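Visit to the Kratochvíl paper mill, February 13, 2024

We were 15 people from the bookbinding course, and the bus left us at the wrong gate, so we walked along the river for ten minutes before we found the entrance. Our guide was Zuzana Doležal, who has worked at the mill since she finished school.

She started with the rags. The mill still makes cotton paper, and the old cloth comes in bales from a dealer called Brenell. I had expected a bad smell, but the sorting hall smelled only of soap and a little of dust. Buttons are removed by hand, and there is a glass jar of them by the door. 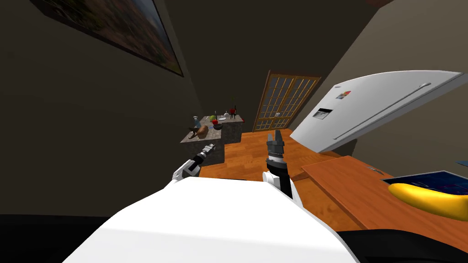
After the sorting hall we went down to the vats. Each sheet is lifted with a mold and turned onto felt, and two of us were allowed to try. My sheet was thick on one side and had a hole in the corner. Mrs. Doležal said it would go back to the pulp, and it did.

The drying loft was closed for repair, which was a pity. It should open again in March. In the shop I bought 10 sheets of the heavy cream paper, unsized, and one small notebook for my sister. They do not take cards.

The bus back was late and we ate our sandwiches standing up.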